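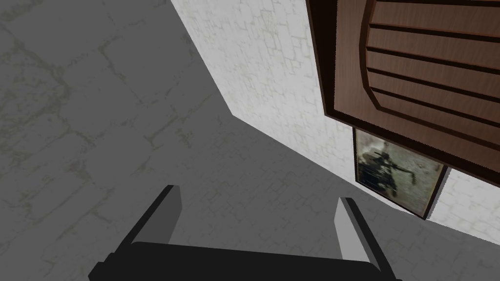 Dorkeo: a collection of handwritten recipes, typed up

Hello, and thanks for stopping by. Dorkeo is a set of 258 household recipes copied out of old notebooks, the backs of envelopes and one very battered address book. I started it in February when my neighbour Colette Gautier handed me her mother's kitchen notebook and asked if I could "put it on the computer". I could, and then people kept handing me more notebooks, and now there's a repository.

If you only want to cook something, go to the recipes folder, open anything that sounds nice and ignore the rest of this file. If you want to search it, sort it or build something out of it, read on.

What's in the box

recipes/ – one plain text file per recipe, in the language it was written in
english/ – my English versions, same file names
index.csv – one row per recipe, with the columns explained below
units.csv – a conversion table for the odd measures (cups, glasses, "a good spoon")
notes/ – everything I couldn't fit anywhere else, mostly grumbling about handwriting

The recipes come from four kitchens. Colette's notebook is the biggest and makes up most of the cakes. Lies Vandenberghe sent soups and pickles, all in Dutch and all written in pencil, which was hard on my eyes. Buppha Phuthong gave me her aunt's curry pastes, and Hugo Moulin typed his own family's jams and sent them as one enormous email with no line breaks. I forgive him, the quince one is wonderful.

Columns in index.csv

id: a short code, like cg-014 or lv-003. The letters are the initials of whoever lent the notebook.
title: the title as written. If there wasn't one I made one up and put it in square brackets.
lang: fr, nl, th or en.
kind: cake, soup, pickle, paste, jam, main or other. "Other" includes a furniture polish that was sitting between two puddings, so please don't filter on that column and eat whatever comes out.
serves: a number if the writer gave one, otherwise blank. Most are blank!
oven: the temperature in Celsius, if there is one. "Hot oven" and "oven after the bread" stay as words in oven_text.
tested: yes or no. Yes means one of us has cooked it from the typed version and eaten the result.
unsure: yes if there's a word in there I couldn't read properly.

So far 85 recipes are marked as tested and 40 are marked unsure. A few are both, meaning we guessed the word and had supper anyway.

How I typed them

I kept spelling mistakes and crossings-out in the originals. A crossed-out word looks like ~this~. Something I can't read is [?], and something I think I can read is [like this?]. In the English versions I've tidied the spelling and put the ingredients in a list at the top, even where the writer scattered them through the method and sprang the eggs on you at the very end.

I haven't changed any quantities. Colette's honey cake asks for 15 egg yolks and I checked with her twice. It's right, and she makes it in a roasting tin.

Curry pastes are the part I'm least sure about. My Thai is poor, so Somkiat Hemmin went through every one of them with me and fixed a lot of plant names I'd muddled. Any mistakes left over are probably ones I put back in afterwards while renaming files.

Things that are wrong with it

Far too many cakes. Next to nothing on fish. The jams have no jar sizes, so "makes six" could mean nearly anything. Some of the older pickle and bottling methods aren't up to modern safety advice either. They're here because that's how they were written down, so please look up a current method before you leave anything sealed on a shelf for months.

Can I use it?

Yes, for cooking, teaching, tinkering, whatever you like. Please keep the initials with the recipes and don't sell the collection as it stands, as the families asked me for both of those things.

Corrections are very welcome. Open an issue with the recipe id in the title and tell me what you think the word is. If you've cooked one, say how it went and I'll flip the tested column. I usually answer in the evening, once the washing up's done.

Next on the pile is a second notebook from Lies, this one in ink.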